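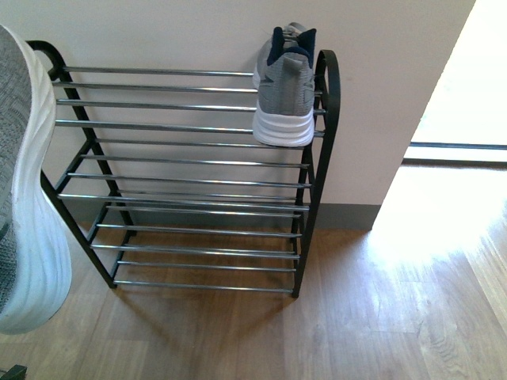 Winter shoe swap at the Grarkgate hall

The swap is back in June and runs from 9 am until noon. Bring clean, wearable footwear in any size, laces tied together, and take home what fits. Last year 59 pairs changed hands, most of them kids' school shoes and gumboots. Entry is a gold coin — it goes towards the hall's power bill.

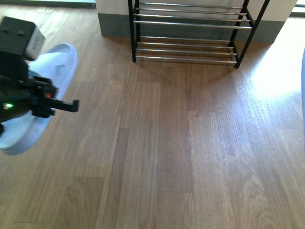 What we can't take

Please leave out anything with split soles, single shoes and used footy boots with missing studs. Hurkholm Recycling on Obeidat Street accepts worn-out pairs at the front counter, up to seven at a time.

Drop-off opens at 4 pm the afternoon before. Use the side door, as the car park gate will be locked. 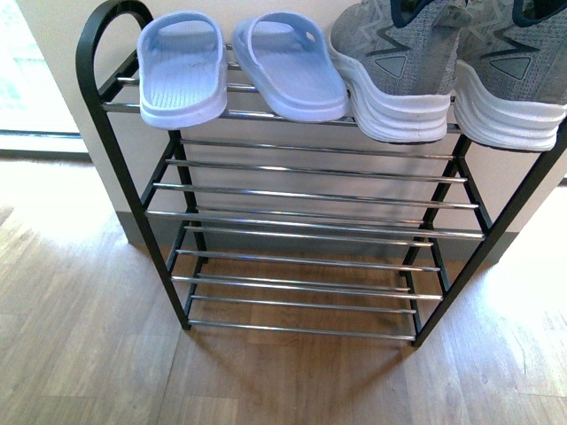

Leftovers go to the Fornamska op shop the following week. If you can lend a trestle table or help pack up, put your name on the sheet in the foyer.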